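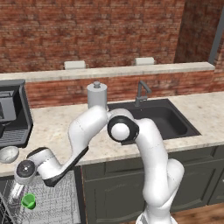
Green cup, dishwasher rack, marble-look counter.

Questions I Get All the Time About Renting Out My Place

Hi, I'm Shiyu Xiong, and I rent out the little upstairs apartment in my house in Zelcombe to people who stay a month or longer. I started getting the same emails over and over, so I finally typed up my answers. If yours isn't covered, write me!

Is it really furnished?
Yes, all of it. Bed, couch, desk, lamps, towels, sheets, pots, plates, the can opener (I had a guest from Nokden who wrote me twice to check on the can opener, so it gets its own mention). You bring clothes and whatever you like to eat.

How long do I have to stay?
Thirty nights is the shortest I do. I've had people stay all winter and I loved it. If you want the place for just a weekend, try the inn on Eklow Street, they're nice and they do a big breakfast.

What's the deposit?
It's $300, and you get it back within 8 days of moving out. I've kept part of one exactly once, and that was over a bathroom door. Long story.

Are utilities included?
Heat, water, power, trash and internet are all in the rent. The only thing I ask is that you don't run the window AC with the windows open. It gets warm up there in July, I know, but please!

Can I bring my dog?
Maybe! Tell me about the dog. My own dog, Dai, lives downstairs and she's friendly but loud, and she'll want to meet everybody. Cats are fine too. No birds, sorry, my sister is allergic and she's over here every Sunday.

Where do I park?
On the left side of the driveway. The right side is mine, and the street gets plowed early, so don't leave your car out there overnight when it snows or you'll be digging it out before work.

How do I do laundry?
The washer and dryer are in the basement and you come in by the side door. Any time before 9 at night is great. There's detergent on the shelf and you're welcome to use it.

Does the kitchen have a dishwasher?
Yep. Please scrape your plates first and don't put the knives with wood handles in there. Everything else can go in.

How big is the apartment?
1082 square feet, with one bedroom and a small room that fits a desk and a twin bed. The ceilings slope on the north side, so if you're tall you'll want to sleep with your head toward the window.

When is it open next?
I've got someone in there through the end of March, so April is the soonest. Summer usually goes early.

How do I book?
Email me your dates and a few lines about yourself. I'll write back the same day unless I'm out in the garden, and then it'll be the next morning.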